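Cedix small bin liners, pink, roll of 60

Reviewed 2024-08-11

I have bought small bin liners for years without giving them much thought. The shop brand I used to get was thinned down at some point, and after the third one split on the stairs I started trying others. This is the fourth make I've been through since November and the first I've bought twice, so it gets a proper write-up.

What you get is a roll of 60 thin, see-through pink bags with a plain open top. No handles and no drawstring. The label gives item number 2732 and says they suit small pedal bins, bathroom bins and desk bins. There is no scent, and I looked for that. The lavender ones I had before them made the whole landing smell like a taxi.

## Where I've used them

We live in a terraced house built in 1871, with a lot of small rooms, and most of the rooms have a bin. The bathroom has a narrow pedal bin. There's an open wastepaper bin in the back bedroom, a lidded one by the kettle for teabags and peelings, and a plain plastic one that moves between the box room and the landing depending on who is sewing. They're all different sizes. I wanted one liner to do the lot, and I was tired of having two half-used rolls in the cupboard that nobody could tell apart.

Most of my bins came from Lustton, the hardware shop by the station. Stuart Marsden on the counter there told me to measure round the rim before buying any liner, and ignore the number of litres. It was good advice. Litres tell you what a bag holds when it's full to the top and tied by an optimist. The rim tells you whether it goes on.

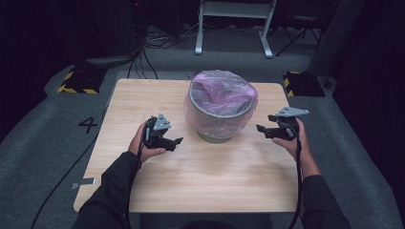

The measuring took five minutes with a sewing tape. My widest rim is the open bin in the bedroom, and the Cedix bag goes over it with enough left to fold down all the way round. On the pedal bin there's too much bag, and the spare has to be tucked behind the inner bucket or the lid doesn't shut flat. It's a nuisance but I'd rather have too much than too little. A bag that only just fits will slide down inside the first time you drop an apple core in it.

## Strength

For dry rubbish they are fine. Paper, cotton wool, thread ends, dust from the hoover, packaging. I've had one bag split with that sort of thing in it, and that was my fault for pushing a wire coat hanger down into it.

For wet rubbish they're passable. The teabag bin is changed every other day. If I leave it a third day the bottom seam starts to sweat, and you need to have something under the bag on the way to the outside bin. My neighbour Joanne Hollis puts a folded sheet of newspaper in the bottom of hers and says she gets four days that way. I tried it and got four days too, though the newspaper has to come from somewhere and we don't take one.

I would not put these bags in a main kitchen bin. They aren't sold for that and the plastic is too thin. Anything with a corner will go through the side, and tins are out of the question.

The seam is a straight one across the bottom, so you get two little ears at the corners when the bag sits in a round bin. Star-sealed bags gather in better and leak less. They also cost more, and in a bin that holds tissues I can't see the point.

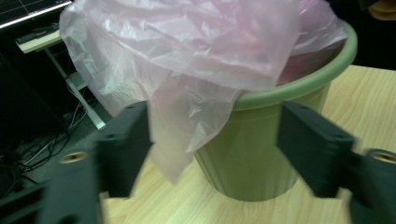

## Fitting and staying put

This is where I'd mark them up. The plastic has a bit of grip to it, and once it's folded over the rim it mostly stays there. The Wainwright liners I used before were slippery and needed a rubber band, which then perished and went into the rubbish with everything else.

Fitting is the usual business. Tear one off, rub the end between finger and thumb until it opens, shake it to let the air in, push it down with the back of your hand. If you skip the last part you get an air pocket at the bottom and the bag fills up at half its proper depth. Pinching a small hole near the top helps on lidded bins but I wouldn't do it on the wet one.

Opening them is harder than it ought to be. The two sides cling together and there's nothing printed to tell you which end is open. I've spent a good while rubbing at the sealed end. With damp hands it's easier, and my mother-in-law keeps a wet sponge next to hers for the purpose.

The perforations are decent. On the first roll they all tore clean. On the second there were a few near the start that tore at a slant and took a strip off the next bag - annoying, but the bag was still usable once folded over.

## Colour

I was in two minds about the pink. They had white and grey at the shop too and the pink was on offer, so pink it was. You can see what's in the bag when you lift it out, and this has already saved a thimble and one earring. It also means that guests can see what's in the bathroom bin. If that bothers you, the grey is the one to get, and Stuart says it's the same bag otherwise.

## Price

At Lustton the roll cost me less than the Wainwright and a few pence more than the shop brand. I don't get through many, five or six a week over the whole house, so a roll lasts a couple of months and the difference is small. I would look again if you've got a big household or a holiday let with bins being changed every day.

They aren't compostable and don't claim to be. If your council collects food waste in a caddy you'll want a different bag for that. I had a roll of Clirkero paper ones for a while and they did the job, but they don't sit well in a round bin and you can't leave them overnight with wet tea in.

## Good points

- Wide enough for every small bin in the house
- Grip the rim without a band
- No scent
- See-through

## Less good

- Fiddly to open
- Bottom seam won't stand three days of teabags
- Too big for a narrow pedal bin
- Slanted tears on part of the second roll

Four out of five for dry bins, three for wet. I've bought the third roll, in grey this time, and I'll add a note underneath if it turns out to be any different from the pink.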